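Measuring a Living Room With Tape: Questions We Get
Jan 22, 2020
By Nighat Janjua

Do I really need to tape out furniture before I buy it?

Need is a strong word. Stores love to tell you to do it, mostly so they can blame you when the table doesn't fit. I was doubtful for years. Then I ordered a coffee table for the Drinbridge apartment from a product page, and it blocked the way to the window. Now I tape.

Is there an app that does the same job?

There are plenty, and I've tried 4. The one from Zastau put a bookcase halfway through my wall. An app may help you pick a color. I wouldn't let one tell me whether I can get past a sofa with a full laundry basket.

How much walking space should I leave?

The guides all say 18 inches between sofa and table, or 16, or 14, depending on who is selling the table. Sit down, stretch your legs, then get up without using your hands. If your shins cross the tape, move it.

Does the color of the tape matter?

Only if you can't see it. Packs sold as "layout tape" cost more, and as far as I can tell the extra money goes to the label. Aníbal Leitão, who edits these pages, swears by blue. I use whatever contrasts with the floor.

Will it pull up the carpet?

It can. Test a hidden corner overnight and pull the tape back low and slow. I don't believe any package that says "safe on all surfaces." I left a test strip down from May to the end of summer once, and cleaning off the glue took 45 minutes.

Should I clean the floor first?

Vacuum, yes. The Brunton carpet spray that is supposed to help tape grip did nothing I could notice — save your money.

Can I trust the measurements on the tag?

Measure the floor model yourself. The Idari side table I looked at was almost 8 inches wider at the feet than at the top, and the tag gave only the top.

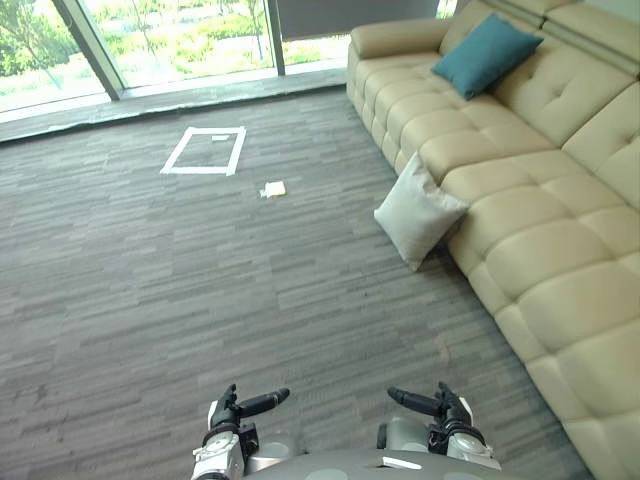 What can a taped outline tell you, then? Less than people claim. It has no height, so it won't show you what a bulky piece does to a room. It does give you an edge to walk around. White tape on streaky gray carpet is easy to read from standing height, and beside a long cream leather sectional you can judge the gap before anything heavy comes in. Pick up the scrap of paper and the crumpled napkin too, or you'll be stepping around those and blaming the table.

Related questions
Do sectionals work in narrow rooms?
Cream leather: how much upkeep is it?
Are carpet samples worth sending for?
Round or square coffee tables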